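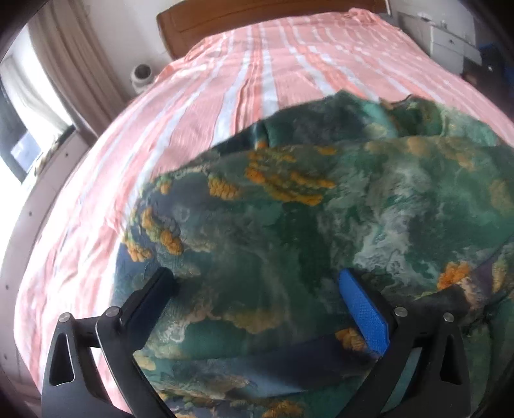
Vol. 4, No. 3

Sarkar: stated and measured sizes of secondhand clothes

README for the April release

Please read this before you plot anything. The last release got passed around with a chart claiming that sizes are "drifting," and the data can't carry that claim. It may not be able to carry yours either.

What it is

Sarkar is a table of used coats, jackets, shirts and skirts offered for sale by private sellers in Neltport and Lududlow. Each row gives the size printed on the label, the size the seller put in the listing, and flat measurements taken with a tape. The idea came from Niamh Mac Suibhne, who was tired of buying mediums that fit like tents. I keep the files and do most of the complaining.

The name doesn't stand for anything.

Files

garments.csv – one row per garment
sellers.csv – one row per seller, with no names or addresses
remeasured.csv – garments measured a second time by a different person
notes.txt – free text, typos left in

Columns people get wrong

label_size is whatever the label says, in whatever system the label uses. We did not convert it. Conversion charts disagree with each other, and every one I've looked at gives no source. If you convert, say which chart you used.

listed_size is the seller's opinion. It often matches the label, which proves only that sellers can read.

chest_flat is measured armpit to armpit, closed, in inches. It is not a chest size. Doubling it doesn't make it one, whatever the blogs tell you, and for padded things the doubled number is badly off.

condition is a word from the seller. "Excellent" covers nearly the whole column. I would drop it.

How the measuring was done

Garments were laid flat on whatever was available, usually a bed, sometimes a kitchen table. A bed gives under the tape and a table doesn't. We recorded the surface in the column surface for the later rows only, because nobody had thought of it earlier. Sinéad Mac Carthaigh thinks the difference is too small to matter. I'd like to see that shown before I believe it.

Stretchy fabrics were supposed to be measured relaxed. Two people's idea of relaxed can be a full inch apart, and you can see this in remeasured.csv, where the knits look terrible. The quilted and padded pieces have their own trouble: press down on the filling and the width grows. The instructions say "smooth, don't press." I have watched people press. 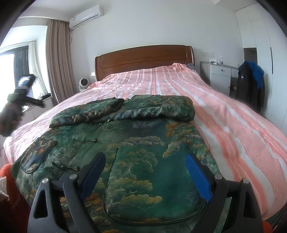 Padded garment in a landscape print, with dark piping on the patch pocket.

Known problems

The sellers picked themselves. People who agree to have their clothes measured by strangers are probably not typical of people who sell clothes. We asked 36 sellers and 30 said yes, which sounds good until you remember that we mostly asked people Niamh already knew.

Brand is missing on a lot of rows. Some labels had been cut out, and some sellers filled the gap from memory. Rows filled from memory are flagged in brand_source, but the flag depends on the seller admitting it.

Year made is mostly a guess. I wanted to delete the column and was outvoted. Any trend over time built on year_made is a trend in guesses.

Lududlow rows were entered through Lallasik, the form tool we used then, and it rounded to the nearest half inch without telling us. Neltport rows were typed in by hand at quarter inches. If you find that clothes in the two towns differ, check that first.

What you might use it for

Checking whether a stated size tells a buyer much at all. My reading is that it tells them very little for coats and somewhat more for shirts, but I went in expecting that, so run it yourself. It's also fair material for teaching people about messy data.

What I wouldn't use it for

Anything about body sizes. There are no bodies in here. Size recommendation tools are out too – we've been asked, and the answer is still that a few closets in two towns can't tell a stranger what to buy.

Changes in this release

Inseam column removed, as it was nearly empty. Duplicate skirts merged. The surface column is now lower case throughout. One seller asked to be taken out and was, so your row counts won't match the previous release.

Corrections

Send them with the row id and say what you measured it against. "This looks wrong" goes to the bottom of the pile.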